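Hibiscus tea and blood pressure

Hibiscus tea is a sour, deep red drink made by steeping the dried calyces of the roselle plant, Hibiscus sabdariffa, in hot water. I've been looking after this entry on the Odeck health wiki since August, and I drink the stuff most afternoons, so take my enthusiasm with a pinch of salt (well, perhaps skip the salt if you're reading this page for the usual reason!).

Names and where it grows

You'll find it sold as roselle, sorrel or karkade. It likes heat and a long season, which is why my one attempt on a windowsill in Wadolden gave me 13 leaves and no flowers. The loose tea I buy is packed by Tăng, and a 600 g bag lasts me ages.

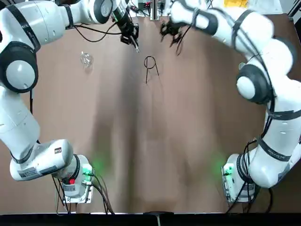
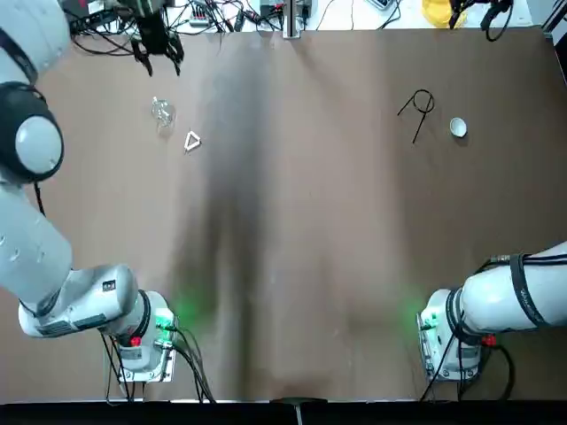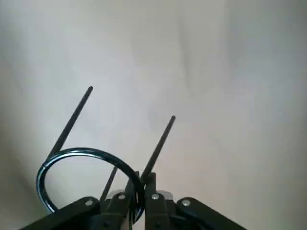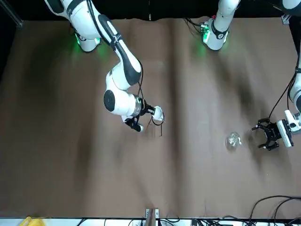 What it may do

Several small trials have found that people who drank it daily saw a modest drop in their blood pressure, mostly in the top number. The plant is full of anthocyanins, the same family of pigments you get in blackberries, and they may help blood vessels relax. The trials were short though, and they used different strengths of tea, so I wouldn't swap it for anything your doctor has given you.

Making it

I put a heaped spoonful in a mug, pour on boiling water and leave it for 5 minutes. Longer makes it properly mouth-puckering. It's lovely cold with a slice of orange, and it has no caffeine, so an evening cup is fine. Watch out for bottled versions, as plenty of them are loaded with sugar.

Who should be careful

If you already take tablets for blood pressure or diabetes, ask a pharmacist first, as the effects can add up. It's usually best avoided in pregnancy. It's also acidic, so I rinse my mouth with water afterwards.

See also: Beetroot juice, Potassium in food, Salt substitutes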